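November
By the Evangelista features desk

The organ at Brullundale was finished in 1707, and the town has been apologizing for its lowest pipe ever since. You don't hear the note so much as suspect it. It comes up through the pew and settles in the fillings of your teeth, and visitors look around for a truck.

I went in the late afternoon, when the church lets strangers sit in the back for the practice hour. There were 30 cushions and a sign asking us not to hum. I lasted four minutes. Something in the vault wants company, and a low hum from the side aisle comes back a full second later, sounding holier than it left.

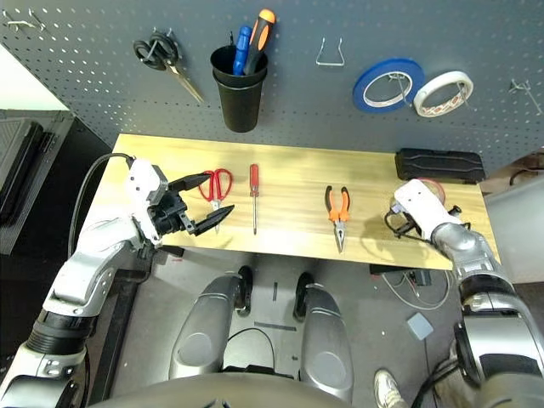
The locals credit the builders with secret knowledge. The builders left a bill for limestone and a complaint about lunch. Still, a room this long does odd things to a slow chant. Each phrase lands on the tail of the last, so one tired singer can pass for a choir, and I suspect a few parishes saved good money that way.

At Cikum, across the valley, the chapel is tiny, dry and merciless. A cough there is only a cough. The singers prefer it for rehearsals and dread it for weddings.

I sang one verse in each before supper. Brullundale forgave me. At Cikum a woman arranging flowers asked if I was looking for the restroom.

199 shares
30 comments

Related
Bells That Ring Flat, and the Towns That Love Them
The Hemo Hymnal: 3000 Verses, One Tune
Why Monks Sang Slowly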